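휴대폰 저장 공간 문제로 일주일 고생한 이야기를 씁니다. 저는 한국어가 모국어가 아니라서 이상한 문장이 있으면 이해해 주세요.

7월부터 제 휴대폰에 "저장 공간이 부족합니다"라는 알림이 매일 나왔습니다. 사진은 별로 없습니다. 설정에서 확인하니 Clarken 메모 앱이 20GB를 사용하고 있었습니다. 메모는 306개뿐이고 거의 다 글자입니다.

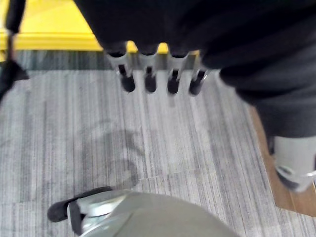
검은 천 아래로 나온 금속 네 개.

처음에는 앱 안에 있는 "캐시 삭제" 버튼을 눌렀습니다. 숫자가 조금 내려갔지만 다음 날 아침에 다시 같은 크기가 되었습니다. 휴대폰을 껐다가 켜도 똑같았습니다.

고객 센터에 메일을 보냈습니다. 답장은 8월 7일에 왔습니다. "앱을 최신 버전으로 업데이트해 주십시오"라는 한 문장이었습니다. 저는 이미 최신 버전을 사용하고 있었고, 그 내용도 메일에 썼습니다. 조금 섭섭했습니다.

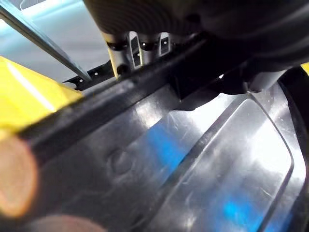
검은 플라스틱에 비친 파란빛. 잔 흠집도 보입니다.

그래서 Crisanto Lumanlan 씨에게 물어봤습니다. 그분이 동기화 기록을 보라고 했습니다. 설정 > 계정 > 고급 메뉴 안에 있습니다. 찾기가 꽤 어렵습니다.

기록을 열어 보니 음성 메모 다섯 개가 업로드에 계속 실패하고 있었습니다. 실패할 때마다 앱이 임시 파일을 새로 만들고 옛날 파일은 지우지 않습니다. 임시 파일이 600개 있었습니다.

해결 방법을 순서대로 씁니다. 먼저 메모를 컴퓨터로 내보냅니다. 다음에 동기화를 끄고 실패한 음성 메모를 지웁니다. 그다음 앱을 삭제하고 다시 설치합니다. 마지막으로 로그인하고 동기화를 켭니다. 내보내기를 안 하고 앱을 지우면 업로드가 안 된 메모는 없어지니까 꼭 조심하세요.

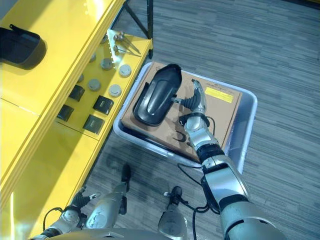

노란 선반, 회색 둥근 캡과 은색 핀.

지금은 앱 크기가 훨씬 작아졌고 알림도 안 나옵니다. 음성 메모는 이제 휴대폰의 기본 녹음 앱으로 합니다.

태블릿에서도 같은 문제가 있는지 아직 확인을 못 했습니다. 태블릿으로 이 앱을 쓰시는 분이 계시면 임시 파일이 몇 개인지 댓글로 알려 주세요.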